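README for the towel and mat episodes, student set

Contents
1. What is in the folder
2. How the episodes were made
3. Layout
4. Labels
5. Known problems
6. Contact

1. What is in the folder

Demonstrations of one household task, handling a grey cloth piece with a black bound edge on a table. All of it was done by hand with the Vellix grippers, so there is no robot arm anywhere in the set. We recorded 282 episodes in April and kept the ones that passed the check in section 4. Rejected ones are in a separate folder and still have their notes.

The cloth piece is called "towel" in the file names and "mat" in the early notes. Same label, same task. Renato Manalastas started renaming the notes and got as far as batch 3.

2. How the episodes were made

One person holds the grippers and works at a desk or table at home. An episode starts with the jaws open and ends when the cloth is released. Grasps are on the bound edge, near a corner if possible. A grasp in the middle of the pile counts as a miss and the episode is redone.

Household things stay on the table. We wanted clutter behind the task, so please don't crop it out when you make a training copy.
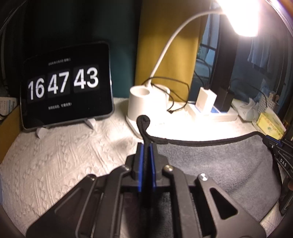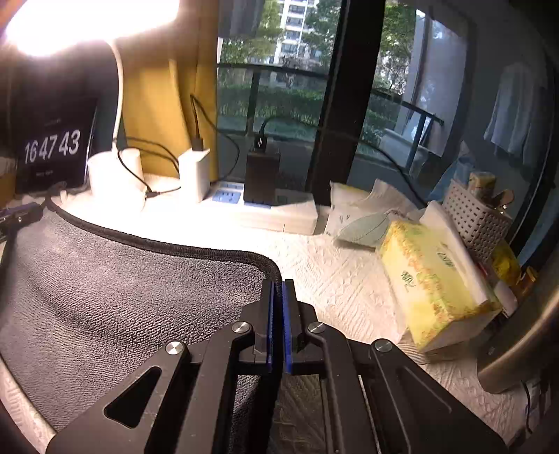
Reltolik Student Robotics Club, Manipulation Group

The clock display in both views reads 16 47 43. We use it to line up streams when the recorder's own timestamps drift. Read the digits from any view where they are sharp, write them in sync.csv, and leave the cell blank if they are washed out. Don't guess from the next episode.

3. Layout

episodes/ has one folder per episode, numbered from 0001.
Each folder holds the video files, the gripper opening over time, and notes.txt.
sync.csv is at the top level.
rejected/ has the same structure.
tools/ has the Onu viewer script and the resampling script. The viewer needs the opening file to be present or it quits without a message.

Opening values are in millimeters. Batches recorded before Jae-hoon Geum fixed the calibration have an offset, and the corrected values are in a second column. Use the second column.

4. Labels

Every episode was watched by one person who did not record it. The labels are good, redo and unsure. Erlinda Bautista went through all the unsure ones a second time, and her label replaces the first. The old label is kept in notes.txt.

We do not label folds or final shape. A good episode means the edge was grasped, moved and released. How neat the cloth looks at the end is not part of it.

5. Known problems

Bright lamps wash out part of the table covering in many episodes.
In 11 episodes the opening file is shorter than the video. They are listed in short_files.txt.
The white covering and the glare together confuse our segmentation model, Gendus v1. Masks from it are not included.
Black edge against black jaws is hard to separate at the moment of contact. If you need the contact time, take it from the opening curve.
The resampling script drops the last frame. Noel Malabanan has a fix that has not been merged.

6. Contact

Ajith Hegde keeps the master copy. Send him the episode number and what you saw, one message per episode. New batches need a notes.txt in every folder before he will add them, including the rejected ones. The limit for one upload is 500 files, so split larger batches and keep the numbering continuous.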